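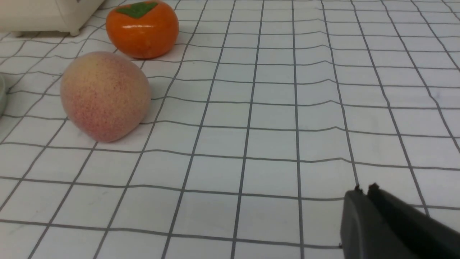
Úna Quinlan has spent most of the year on one question: whether a two-finger gripper with rigid jaws can be trusted with objects it has not been tuned for. Her group at Catthorpe compares two commercial units, the Plerkuvari and the Arkasora, on the same arm, with the same controller and the same wrist camera. The test objects are deliberately ordinary. Artificial fruit does much of the work, and the pairing of a matte, fuzzy-looking peach with a glossy persimmon sitting a little behind it is one Quinlan returns to often. "The two surfaces ask for different things," she says. "On the peach the pads grip early and you can get away with a sloppy approach. On the persimmon a contact two or three millimetres above the widest point will squeeze it straight out of the jaws."

The comparison covers 3,568 grasp attempts on the Plerkuvari and 3,154 on the Arkasora. The totals differ by design error, Quinlan says. A batch on the second unit was discarded in April after the force limit was found to have reset to its factory value between sessions. "We could have rerun it. We decided the remaining data was adequate and wrote down what happened."

Clodagh Keane, who maintains the control software, is more interested in the camera. Both grippers were run with it in the same position, looking past the fingers to the table, and both block part of the view. Keane prefers a fixed obstruction in one corner to one that moves. "If the fingers are always in the same pixels when open, I can mask them once," she says. "What I can't mask is a finger that flexes under load."

The cloth on the table came up early in our conversation. It is printed with a grid, and people outside the group tend to assume it is there for calibration. Keane says it is not used that way. "Fabric ripples. You would be calibrating to a wrinkle." Calibration is done on a rigid board before each session, at a working distance of 200 mm, and the cloth stays down as a background with plenty of edges in it. She regards that as a fair difficulty for the segmentation model, which in early runs attached grid lines to the outline of pale objects.

On the grippers themselves, the differences were smaller than either woman expected. The Arkasora closes faster. The Plerkuvari holds position better at low force, and its driver reports jaw width at a steady rate, where the Arkasora's reports arrive in bursts. Keane logged 215 dropped status messages on the Arkasora in one Wednesday session, none of which stopped the arm. "It keeps going on stale data," she says. "Depending on your safety setup, that is either a convenience or a fault."

Neither unit dealt well with approaches close to a neighbouring object. With a tall item behind the target, the planner tends to come in from the front at a shallow angle, and the lower edges of the fingers then brush the cloth and drag it. Quinlan's remedy was to raise the minimum clearance and accept a higher contact point on round objects. It cost some grasps on the smoother fruit.

A third gripper, from Phelan, is on order. It has compliant pads and a narrower body, and Keane has already written the driver against the published protocol. Quinlan intends to keep the object set, the lighting and the cloth unchanged.

"I would like to change the lighting," Keane says.

"After the Phelan runs," says Quinlan.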